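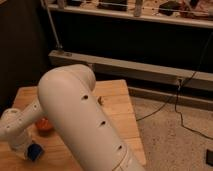
Section 4. Placing and setting the Honar lamp

The box says the Honar gives "shadow-free light". We sell the lamp and would still advise you not to believe that. One lamp on one side of a desk casts shadows, and the best you can do is put them where they don't bother you. Look at any pale, rounded thing in your room before you start. The matte off-white bend in the photo is brighter along its top and darker underneath, and your mug or the back of your hand will behave the same way. Keep the mug on the desk, as you will need it in step 5.

4.1 Fixing the base

1. Choose the side opposite your writing hand. If two people share the desk, go with whoever writes more.
2. Slide the clamp over the desk edge until the rubber pad is fully on the desktop.
3. Tighten by hand. Stop when the base no longer shifts under a firm push.
4. Plug in the adaptor and raise the head to 50 cm above the desk.
5. Put the mug where your page will be and switch on. Note where its shadow falls. If it points towards your writing hand, leave the lamp alone. If it points across the page, move the base further back and try again.

CAUTION: Do not use pliers on the clamp screw. The thread is softer than it looks, and a cracked clamp is not covered by the guarantee.

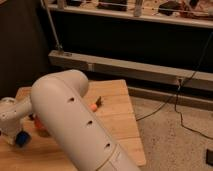

4.2 Brightness

The Grarnero bulb supplied is rated at 2,276 lumens. Treat this as a number for comparing bulbs in a shop. It doesn't tell you how much light reaches your book, which depends far more on the height of the head and the colour of your walls.

1. Turn the dial to the lowest setting and wait a minute for your eyes to settle.
2. Lay a sheet of A4 lengthways under the head. The lit patch should cover the full 297 mm with no dim end.
3. If one end is dim, raise the head a little before you touch the dial.
4. Turn the dial up until small print is easy to read, then back one click. Most people set it too high in the shop and never turn it down.

NOTE: Glossy magazines will show a bright patch whatever you do. Tilt the magazine.

4.3 The Troncoso app

The app is optional. It has two modes, "Focus" and "Calm". Focus is bluish and bright, Calm is yellowish and dim, and we have seen nothing to convince us that either does what its name says. Use the one you find more comfortable.

1. Hold the button on the base until the light blinks.
2. Open the app and choose Add Lamp.
3. Refuse the request for your location — the lamp works without it.

CAUTION: The sunrise timer resets after a power cut. Don't rely on it to wake you.

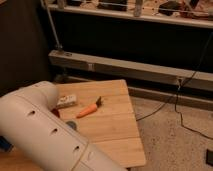

Can I fit a brighter bulb than the one supplied?

Only if its wattage is no higher than the figure printed inside the shade. A brighter bulb will also make the shadows darker at the edges, so try lowering the head first.

4.4 Cleaning

Switch off, unplug and let the shade cool. Wipe it with a dry cloth. Cokodora cleaning wipes are sold beside the lamp in many shops, but a cloth does the job and leaves no smears. Dust on the bulb itself dims the light more than you'd expect — check it every May or so, and refit the bulb before going on to Section 5.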